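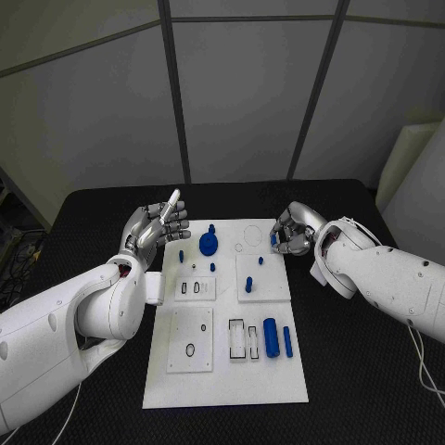 Kerekes is a pulley and peg assembly set for people who have finished the jigsaw and are looking for something else to lose bits of. You get a board, the parts, and a booklet we keep meaning to make longer. The board is white and the pegs and pulley are blue, which helps a good deal when one of them rolls off at teatime. We'd also put something dark and textured underneath, as a shiny table lets the board wander.

Which way round does the board go?
Lengthwise, pulley end furthest from you. It works the other way too, but the booklet won't.

Do I fit the pegs or the pulley first?
Pegs. People who start with the pulley write to us.

I've lost the tiny nut.
Yes. Spares come in packs of 8 from the Irkgate shop, or send a stamped envelope. Have a look in your cuffs first.

My peg won't go in.
Turn it over. If it still won't, it may be from the older Kastar set - they look the same and aren't.

How long does it take?
The box says 15 minutes. The box was written by someone who had done it before.

Can I return it?
Within two months, with all the parts. Quote Drendico order code 396 on the parcel.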